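Collecting Suturing Examples for a Learned Knot-Tying Policy
Student project report, Romley group
Shiela Salazar and Ronaldo Pascual
Tuesday, December 19, 2023

3. Data collection

3.1 Procedure

All examples were gathered by teleoperation on tissue samples. One of us drove the two instruments from the console while the other ran Fleleck, our recording program, and kept the log. An episode starts when the needle is first grasped and stops when both tails have been trimmed. Each was saved with the joint positions of both arms, the jaw angles and all video streams on a common clock.

The fixed view is the one we used for labelling. It keeps both wrists and the puncture site visible during most of the tie. In the moment below, the left jaws have the long strand, the right jaws are low beside the short tail, and the needle has been left on the tissue.
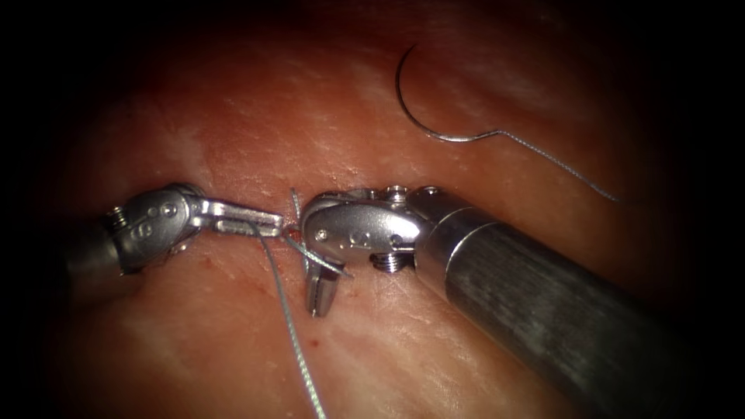

3.2 Phase labels

Episodes were split by hand into five phases: grasp, drive, pull through, tie, trim. The boundary between pull through and tie caused most disagreement. We settled on the first frame in which the right jaws move towards the short tail with the long strand held in the left. Episodes in which the needle was dropped and picked up again were kept and given a separate flag — a policy trained only on clean runs has no examples of recovery.

We recorded 533 episodes, of which 10 were discarded for clock faults. The target set in the proposal was 2000, and at the present rate it will not be met before the end of January.

3.3 Wrist view

The close camera gives better detail of the thread but loses it behind the instrument at some wrist angles. Slack loops are a further difficulty. The thread can lie across a large part of the view, and our first segmentation model, Padilla, often broke one loop into several pieces. Finished knots were also marked as loose thread until we added a class for them.

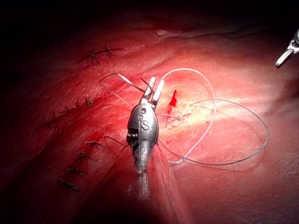 Figure 2. Wrist view with a slack loop of white suture and rows of finished knots to the left.

For the next model we labelled 2220 wrist frames by hand, choosing more of those with crossing thread. Results are given in section 4.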